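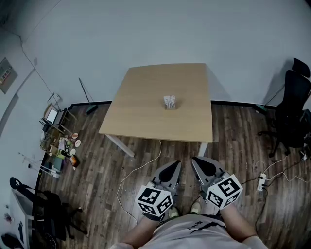
에스킬 달렌은 작은 방에서 탁자를 벽에 바짝 붙이지 말라고 했다. 빗자루 하나 들어갈 틈은 남겨야 한다는 것. 이 문서의 옛 판에는 반대로 적혀 있었고, 토론란에서 그가 지적한 뒤 고쳐졌다. 다만 벽 쪽에 붙여 쓰는 집이 여전히 많다.

작업방 탁자

작업방 탁자(作業房 卓子)는 살림집이나 작은 사무실의 방 하나를 작업용으로 쓸 때 놓는 낮지 않은 소형 탁자를 두루 이르는 말이다. 책상과 구별이 흐릿함. 서랍이 없고 네 면 어디서나 쓸 수 있으면 대체로 탁자로 친다. 정사각형이 흔하고 직사각형, 원형도 있다.

개요

상판, 다리, 보강대로 이루어진다. 상판은 밝은 나뭇결 무늬가 많고 다리는 흰색이나 검은색 금속이 일반적. 밝은 상판에 흰 금속 다리를 붙인 것은 어두운 마루 바닥과 대비가 커서 방이 덜 답답해 보인다는 평이 있으나 취향 문제다. 흰 다리는 바닥 가까운 쪽에 때가 잘 탄다. 걸레질할 때 같이 닦으면 됨.

다리 모양은 두 갈래. 곧게 내려오는 것과 바깥으로 벌어지는 것. 벌어진 다리는 흔들림이 적은 대신 발에 걸린다. 청소할 때도 빗자루 머리가 다리 안쪽에서 한 번 걸리는데, 이걸 싫어하는 사람은 곧은 다리를 고른다.

배치

벽을 등지게 두는 방식, 벽에 붙이는 방식, 방 가운데 두는 방식이 있다. 벽에 붙이면 바닥이 넓어지지만 걸레받이(굽도리) 앞에 먼지가 고인다. 검은 걸레받이는 먼지가 특히 눈에 띈다. 가운데 두면 사방에서 쓸 수 있는데 전선이 바닥을 가로지르게 된다. 아래 '전선' 항목 참고.

비스톤(Viston) 주거 안내서는 의자를 뒤로 뺄 자리를 먼저 잡고 탁자를 나중에 놓으라고 적었다. 순서가 바뀌면 등받이가 벽에 부딪힌다. 머리받침 달린 메시 의자는 탁자보다 높아서 옆으로 치워 두는 경우가 많음. 바퀴 달린 의자는 바닥의 전선을 밟고 지나가므로 전선이 없는 쪽에 세운다.

전선

멀티탭은 바닥에 그냥 놓는 집이 제일 많다. 편하다. 대신 발에 차이고 먼지가 쌓인다. 고정 방법은 다음과 같다.

탁자 다리에 묶기. 탁자를 옮길 때 같이 끌려오므로 자주 옮기면 안 맞음.
상판 밑에 붙이기. 나사를 박거나 받침망을 단다. 보기에는 가장 깔끔.
벽 쪽 바닥에 두고 덮개 씌우기. 청소는 덮개째 들고 한다.

가는 흰색 선은 어두운 마루에서는 잘 보여 걸려 넘어질 일이 적다는 말도 있는데 근거가 분명치 않다. 포토(Potau)식 정리법에서는 선을 색으로 나눈다. 흰 선은 늘 꽂아 두는 것, 검은 선은 쓸 때만 꽂는 것. 기기마다 선 색이 정해져 나오니 그대로 따르기는 어렵고, 꼬리표를 다는 쪽으로 바꿔 쓰는 사람이 많다. 문어발 연결은 피한다. 정격 용량 확인할것.

청소

셀바나야감(Selvanayagam) 청소 수첩에 실린 순서를 줄이면 이렇다. 상판의 물건을 한쪽으로 모은다. 상판을 닦는다. 바닥의 선을 걷는다. 벽 쪽부터 방 가운데로 쓴다. 선을 다시 내린다. 수첩은 이 과정을 20분으로 잡았다. 물건이 작은 상자 한두 개뿐이면 훨씬 빨리 끝난다.

빗자루를 탁자 양옆 벽에 하나씩 세워 두는 집도 있다. 한쪽에서만 쓸면 반대편 다리 뒤가 남기 때문. 빗자루를 솔이 바닥에 닿게 세워 두면 솔 끝이 휘므로 고리에 거는 것이 좋다고 하나, 걸 데가 없으면 거꾸로 세운다. 대걸레는 머리가 마른 다음에 세울 것. 마루에 자국이 남는다.

상판 위 물건

작은 상자류는 탁자 앞쪽 가장자리에 두면 팔에 밀려 떨어지기 쉽다. 세워 둔 상자는 더 그렇다. 눕히거나 손 하나 폭만큼 안으로 들인다. 상판을 비워 두는 것을 원칙으로 삼는 사람도 있지만 실제로 지키기는 힘들다.

유통

폼브리지(Pombridge) 목록에는 이 부류의 탁자가 269종 올라 있고 그중 정사각형 상판은 20종이 넘는다. 품번 1068은 다리를 접을수 있는 것, 1463은 고정식. 둘은 상판이 같아서 다리만 따로 구해 바꿔 다는 경우도 있다. 나사 구멍 간격은 확인이 필요하다.

같이 보기

책상
멀티탭
걸레받이
빗자루

이 문서는 2월에 '배치'와 '청소' 항목이 나뉘었다. '유통' 항목은 출처 보강 필요.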